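Monday, December 11, 2023. Fabric shrinkage, wash batch 20

Third go at the Idel cotton after the mess in November, and I'm feeling better about this one already!
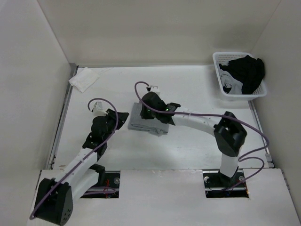 Cut the squares at 300 mm this time, marked with the laundry pen (the blue one washes out, do not use the blue one). Hot cycle, no softener, then flat on the rack overnight. The Fukstead samples went in a separate load, so if the numbers look weird we can't blame lint this time.

Swatch 207 came out skewed again — same corner as before, so I'm starting to suspect my cutting and not the weave. Will recut from the other end of the roll and square it against the steel ruler first.

Lot 1116 still hasn't been preweighed. Scale needs a new battery, and I keep forgetting to pick one up. Yang order is on hold till then.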